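Recovering Objects at Bin Walls: Push-Then-Grasp Motions for a Single Arm Picking Cell

Final project report, Robotics Laboratory course
Project group: Snežana Stan, Siebe Mertens, Boris Dumitrescu
Supervisor: Malcolm Holroyd

Summary

This report presents the results of a one-semester project on picking mixed objects from a metal bin with an industrial arm and a two-part gripper. The group studied one narrow problem: objects that come to rest against a wall or in a corner, where the gripper cannot reach around them. A short pushing motion was added before the grasp and compared with the standard grasp used in earlier course projects. Each method was given 290 attempts. The push lowered the number of failed attempts at walls and had no measurable effect in the open part of the bin.

1. Background

The picking cell was handed over to our group in March with working arm control and a grasp planner named Siltby, written by a previous student group under Maarten Schouten. Siltby receives a view of the bin from a fixed camera, proposes grasp points and ranks them. It was written for objects lying clear of the walls. When an object touches a wall, the planner either discards it or selects a grasp in which one finger would strike the metal. In both cases the object stays where it is, and after a number of picks the bin holds only objects that the planner will not attempt.

Earlier groups dealt with this by stopping the run and moving the objects by hand. The assignment given to us was to remove that step.

2. Method

The added motion, which we named Drernenik in the code, is used only when the best grasp point lies within 35 mm of a wall. The gripper is lowered between the object and the wall, moved 18 mm toward the middle of the bin, and raised again. A new view is taken and the planner is called a second time. If the object still lies too close to the wall, the motion is repeated once. After a second push without a valid grasp, the attempt is recorded as failed.

The object set was chosen to vary in stiffness and surface. It included plush toys, foam blocks and clear plastic containers. Soft objects were expected to fold under the finger during the push, and clear containers were expected to cause trouble for the camera.

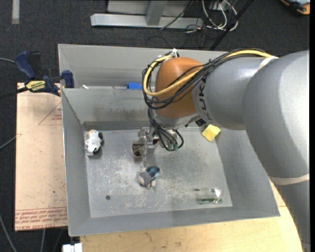

Attempts were run in blocks, with the two methods alternating so that wear on the fingers would affect both equally. At the beginning of each block the objects were poured into the bin from a tray and left as they fell. An attempt counted as successful when the object was lifted clear of the rim and held for 6 seconds.

3. Results

In the open area of the bin the two methods performed alike, as expected, given that the push is not triggered there. Along the straight walls, Drernenik recovered most of the objects that the standard method had discarded. Foam blocks responded best. They slid without turning, and the second view nearly always gave a usable grasp.

Corners remained difficult. An object in a corner touches two walls, and a push away from one often drives it along the other. Plush toys gave mixed results: light contact compressed the fabric without moving the toy, and firmer contact sometimes rolled it under the finger.

The clear containers failed mainly for a different reason. Glare on the plastic moved the estimated grasp point between the first and second view, and in several attempts the planner treated the same container as two objects. This fault lies in the vision stage and was left outside the scope of the project.

4. Limitations

The push direction is always at a right angle to the nearest wall. A diagonal push out of corners was written late in the semester but was not tested enough to be reported. The group also did not measure contact force, so the difference between light and firm contact in Section 3 rests on the commanded depth of the finger alone.

5. Further Work

The group recommends that the diagonal push be tested first, using the same object set and the same block order. A second camera view from a lower angle may help with clear containers. The code, the run logs and the settings for each block have been stored in the course archive under the name Fludard, together with instructions for restarting the cell after an emergency stop.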